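Sealing a marble kitchen table: is it too late after etching?

Home Repair & Improvement > Stone, Tile and Counters
Asked 3 December 2021
Viewed 3,701 times

Posted by flindomier_flats

We bought a used marble table in November for our kitchen. It's dark brown with a lot of cream veining, and the seller said it had been sealed "when it was new" but couldn't say when that was or what was used. It's a polished finish, or at least it was. We have used it every day since it came home.

There are dull spots on it now. Most are small rings the size of the bottom of a glass, and there is one bigger patch near the corner where somebody set down half a lemon and left it overnight. If you look straight down you can hardly see them. If you get your eye level with the table and look toward the window they are very obvious. They don't feel rough except for the lemon one, which feels a little different from the rest when I run a fingernail over it.

I was going to buy a sealer and put it on this weekend. Then I read that sealing over damage locks it in, and somewhere else I read that sealer won't do anything for this kind of spot at all. A local stone shop quoted me 300 dollars to come out and refinish the top. The table itself cost less than that, so I would like to try something on my own first.

What I want to know is whether these are stains or something else, whether I should seal first or fix the spots first, and whether the polishing powders they sell for marble work on a dark stone. I've read that they can leave a haze. We also had some oil from a salad bowl soak in by the middle and leave a darker area, if that matters.

Edit: the table is in a rental, but it's my table, so the landlord is not part of this.

2 replies marked helpful

Posted by Ulach

You have two different problems and they get fixed in two different ways.

The rings and the lemon patch are etching. Marble is mostly calcite, and acid eats it. Lemon, vinegar, wine, tomato sauce, soda and many bathroom cleaners will all do it, some of them in under a minute. What you are seeing is a spot where the polish is gone, so it reflects light differently. There is nothing in the stone to pull out. A regular penetrating sealer would not have prevented it either. Those sealers slow down liquids that soak in. They don't put a shield on the surface.

The dark area from the salad bowl is a stain. Oil went down into the pores. That one can be drawn out, and it has to come out before you seal.

So the order is stain, then etching, then sealer.

For the oil, make a poultice. Mix baking soda and water until it's like peanut butter. Spread it a quarter inch thick over the spot and a little past it, cover it with plastic wrap, tape down the edges and leave it for a day. Then take the plastic off and let the paste dry out completely before you scrape it up with a plastic scraper. Old oil can take several rounds. If you see a little improvement after the first one, keep going. If you see none after three, try acetone in place of the water, with the windows open and no pilot light nearby, and test it on the underside first.

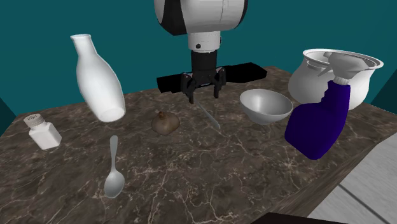 For the etching, wash the top with a cleaner made for stone, or a drop of plain dish soap in warm water, and dry it well. Then use a marble polishing powder. Sprinkle a little on the spot, wet it and rub it in with a damp white cloth. Use firm pressure and small circles for a couple of minutes. Add water if it starts to dry out. Wipe off the slurry, rinse and look at it from a low angle. The small rings will most likely come back on the first or second try.

The lemon patch is harder. If you can feel it, powder alone may not be enough. You would have to go over it with fine diamond hand pads, working up through the grits, and then finish with the powder. I would leave that until you have had some success with the rings.

About the haze — yes, it happens on dark stone. It is nearly always leftover powder that dried on the surface. Rinse more than you think you need to, change the water, and buff with a dry cloth. Try your first spot close to an edge, where it won't bother you if it comes out a bit different.

Before you seal, put a few drops of water on the top in several places and wait fifteen minutes. If the stone gets darker under the drops, it will take sealer. If it doesn't, the old sealer is still working or the stone is dense, and adding more will only leave a sticky film.

Let everything dry for a full day after the last rinse. With oil stains I wait two.

Posted by Hadis

just use coasters. mine is full of rings and I stopped caring years ago. it's a table

Posted by Vida

I agree with most of what Ulach wrote. I'd add a few things from doing my own table and a windowsill.

Make sure it is really marble. A lot of brown stone with light veins gets sold as marble, and some of it is a different stone or a resin top with a printed pattern. Look at the underside and at any chipped edge. If the veins go all the way through, it's stone. If you want to be sure, put one drop of vinegar on the raw underside. Real marble will fizz a little. Don't do it on the top. Since lemon juice left a dull mark on yours, I would bet on marble, but acetone can ruin a resin top, so check before you get that far.

Get the small jar of powder. Mine was 69 dollars for a kit that came with a drill pad and a tub I will never finish. The drill pad threw gray slurry up the wall and onto the curtains, and I did a better job by hand.

I would also skip the diamond pads if you haven't used them before. I made a low spot on the windowsill that I can see every morning. On a polished table you end up having to do a much bigger area than the one you wanted to fix so that it blends in. If the lemon spot still bothers you after the powder, ask the shop what they would charge if you bring the top to them. It may be less than a house call.

Another choice is to have the whole top honed, meaning it's taken down to a matte finish. New etches still happen but they don't show nearly as much. Dark stone does look lighter and a bit gray once it's honed, and some people don't like that. Ask to see a sample.

For everyday cleaning, no vinegar and no lemon-scented sprays. Blot spills, don't wipe them across.

Comment from flindomier_flats

Thanks. The underside is rough and the veins go through, and it did fizz. The first poultice is on there now under plastic wrap. I'll do the rings after that and leave the lemon one for last.

Comment from Ulach

Leave the paste alone until it's bone dry. If it's still cool to the touch it isn't ready.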